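Brastgate Shared Workshop
Building a hand-held gripper: notes for session 6
Shona Mudgway

Bring your linkage parts from last time, a small Phillips screwdriver, a flat file and the printed finger blanks. If you missed the linkage session, there are spare arms in the drawer marked Jara. Please write down what you take.

1. Checking the linkage
Lay both arms on the bench before fitting any pads. Open and close the jaws by hand ten or so times. They should move together and meet on the centre line. If one side lags, slacken its outer pivot by a quarter turn and try again. Don't oil the joints yet.

A pivot screw that works loose during use needs a drop of medium threadlock. Keep it off the printed plastic, as some blends go brittle. Wipe any spill straight away.

2. Finger pads
The pads are cast in silicone from the two-part moulds. Mix equal parts by weight, pour slowly from one corner and leave for 12 hours. The ribs run across the finger. Trim the flash with a sharp blade before you push the pad on, because it is awkward to reach afterwards.

Pads that are too stiff will skate over thin cloth. Pads that are too soft fold back on themselves when the jaws close. Most of the December group ended up remaking theirs at least once, so pour a spare pair.

3. Opening width
Set the stop so that the jaws open to the width on your own drawing. Mark it on the arm in pencil. The stop screw is an M3, and the long one in the bag is for the handle. They have been mixed up before.

4. Trying it on cloth
Start with a tea towel on the bench, then something larger at home. For each try, note the fabric, where you gripped it and whether it slipped. Use the ruled sheet at the back of the Prorkiditz folder. Leave a line blank if you forget to write something down.

5. For next time
Finish both grippers of the pair and bring your ruled sheet. We will go over handle grips and start on the wiring. Anyone still waiting for silicone should email me by June 21, 2019.

6. Picking up a garment
Clothes are harder than towels. A garment has no flat edge to go for, and the layers stick to each other. Approach with the jaws wide open and look for a raised fold, such as the sleeve-like one on the cream garment here, or a stitched hem if you can reach it. Close slowly until the ribs on both pads have hold of the fold, then lift straight up for a hand's width before moving sideways. If only the top layer comes up, put it down and take a deeper bite.

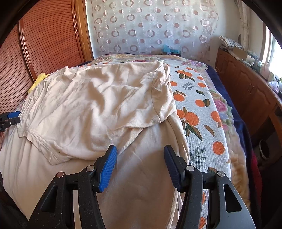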